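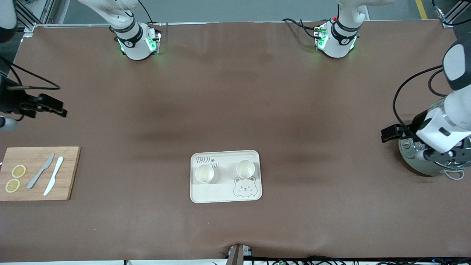
Ticket 3154 – Flindmont label printer drops off the network
Status: Resolved
Site: Plelau, bench area

The printer prints normally after power-on, then stops answering after a period of idle time. The queue on the Koech server shows "offline" and jobs stack up until the unit is restarted. First reported Friday, 14 jobs held. Bench devices at this site are wired, and the black cables behind the equipment at the far side of the brown tabletop were left alone during testing. The fault stayed with the printer when it was moved to another wall port, so the port was ruled out.

Steps taken:
09:40 – Replaced patch cable. No change.
10:15 – Pinged the printer every 2 seconds. Replies stopped when sleep mode started.
10:50 – Checked address lease. Valid, no conflict.
11:20 – Turned off deep sleep in the printer menu. Replies continued through lunch.
13:30 – Released held jobs. All printed.

Cause: network card does not wake from deep sleep on firmware build 1768.

Workaround: leave deep sleep off – the setting is lost on factory reset. Bratotberg units on the same build still need the change, see linked ticket.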